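Subject: Re: [tables-list] Straws, jars, and what lives on the long table

On 11th June Korkor Alhassan wrote:

> Hi all,
>
> Before the summer stock order goes to Punder, can each site tell me
> how you keep your straws? At Prikus we still leave them in the box
> under the till and people just help themselves. Half end up on the
> floor. I've been told Dotisau decants everything but I don't know
> into what.
>
> Also need to know: wrapped or unwrapped, black or patterned, and
> how many you get through. Last order was 3,000 across the lot of us
> and we ran short by September.
>
> Korkor

Korkor, quick one as I'm on in ten mins.

Jars. Clear plastic, no lids, the screw top kind. Tarawneh had a stack spare from when they did the pick and mix and let us have them. We tried glass first, lovely to look at, two smashed in a fortnight so no.

Unwrapped black ones go in the jars, open end up, ends level. Wrapped ones stay in their bag till wanted, folk who ask for wrapped want it handed to them anyway. Don't mix the two. We did for a while and everyone dug through with their fingers to find a wrapped one, which rather defeats it.

Filling: cut the bag at the top only, not down the side. Hold it round the middle so they stay in a bunch and drop the lot in, bag and all, then pull the bag up and off. If you tip them they go everywhere, ask me how I know. Don't cram it. If the first one won't come out without bringing three mates it's too full, put the rest in the second jar.

Do it on the long table between the booths before opening, never on the counter, the counter's wet. Wipe the table frist. Jars get washed when they're empty, not topped up on top of old ones please. Dry upside down on a cloth, properly dry, paper straws go to mush otherwise (ours are a mix at the moment).

Numbers. We used 1,023 last quarter, that's black only, I counted off the delivery notes. Wrapped I'd have to look up. If you're ordering for all of us I'd say go to 3,355, covers what we ran short plus a few packs for the September do. Packs of 10 are a waste of money and so much plastic, get the big bags.

One of me getting the jars done, long table:
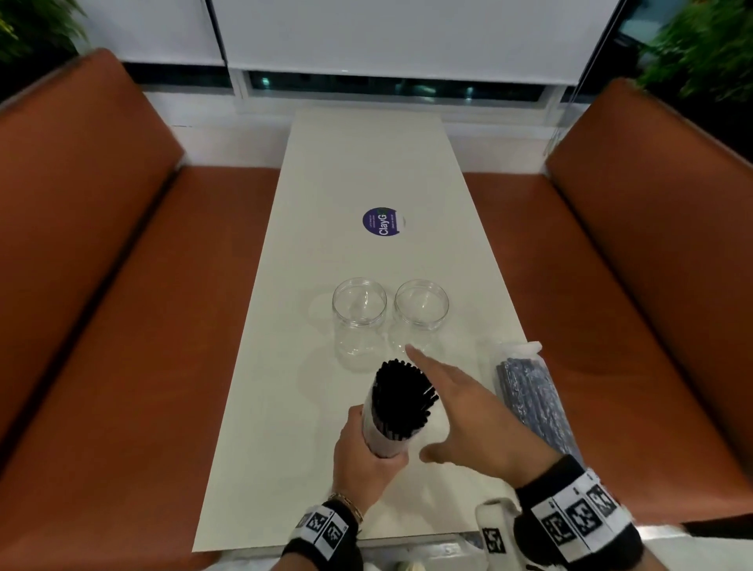 Imad Sabbagh | Dotisau, front of house | posted to tables-list

Black ones in my left hand there, patterned wrapped ones over on the right of the table still in thier bag. Two jars is enough for us, you might want a third at Prikus with the takeaway trade.

Can someone from Tarawneh say if there are any more jars going? Would take four. And lids if you've still got them, for overnight.

Napkins I'll do in a separate mail, got to run.

Imad

Recent on tables-list
Napkin holders, the sprung ones keep jamming
Punder delivery slot moved again
Booth seats: what are you cleaning yours with
Re: Re: Missing till key (found)
Plants by the booths, who is watering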